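Garment Care and Wardrobe Handling
Unit 4: Sorting and Folding at a Shared Table

February
Julián Segura
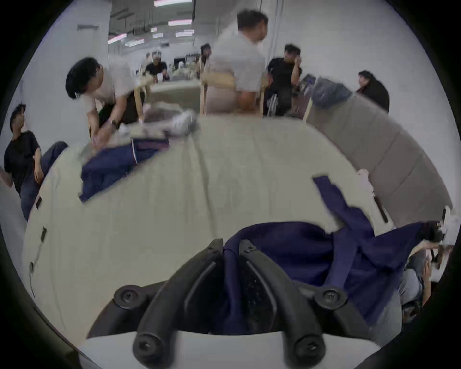 Fig. 4.1. Navy garments and a gray-and-white bundle on a padded table.

Read this before the Tuesday practical. Unit 3 covered washing and drying, and I assume you have your notes on fiber labels with you. Bring the Soler folding board if you were issued one. The Hirbridge boards are narrower and will do for children's sizes only.

4.1 The table

A padded surface grips cloth a little, which helps with slippery linings and gets in the way when you are trying to square up a knit. Smooth the cover with the flat of your hand before you begin. Wrinkles in the cover print through to thin cotton if a stack is left on it overnight.

Keep the middle of the table for unsorted items and fold in front of yourself. Finished stacks go on the side shelf. A sleeve or leg hanging over the rim should be pulled back up before you start, or the weight of it will drag the rest out of line.

4.2 Sorting dark items

Navy and black are the two colors most often mixed up at the sorting stage. Under warm indoor light a navy knit can pass for black. Take it to the window or lay it next to something you know is black. Do not rely on the label, as many labels give a color code only.

In Fig. 4.1 the navy garment on the left has a thin white stripe along one side. A side stripe is a useful sorting mark, and it is also your folding guide. When the stripe runs straight from one end to the other, the garment is lying true. If it wanders toward the front, open the garment and lay it again.

Striped items are sorted ahead of plain ones. Mixed gray and white items go with the lights for storage, but check your Unit 3 table before you wash them together.

4.3 Folding track pants

1. Close the zippers and tuck in the drawstring.
2. Hold the pants by the waistband and shake once.
3. Lay one leg over the other with the side seams together. The stripe faces up.
4. Smooth from the waist down to the hem.
5. Fold the hem to the waistband, then fold in half again.
6. Stack with the last fold facing out.

4.4 Folding track jackets

Zip the jacket to the collar and lay it face down. Bring each side in to the center of the back, with the sleeve laid straight down along the body. Fold the bottom third up and the top down over it. Stand-up collars should be left standing. Pressing them flat leaves a crease that steaming does not always remove.

4.5 Working with others

Agree on who sorts and who folds. Two people reaching into the same heap will undo each other's work. Chairs stay pushed back from the side where people are folding. If you stop partway through a garment, open it out again before you leave it, so the next person does not take it for finished.

Stacks are 12 items high at most. Anything over 600 grams (fleece, lined jackets) goes in its own stack on the bottom shelf.

4.6 For the practical

Each pair will receive one mixed bundle. You will sort it, fold it and fill in the Zirbridge tally sheet. Ilham Sqalli will check the stacks at 2 and sign the sheets. Unsigned sheets are not graded.

Reading for next week: the Skumbridge booklet, section on knits, and the page on storing wool. Bring one knitted item from home that has lost its shape.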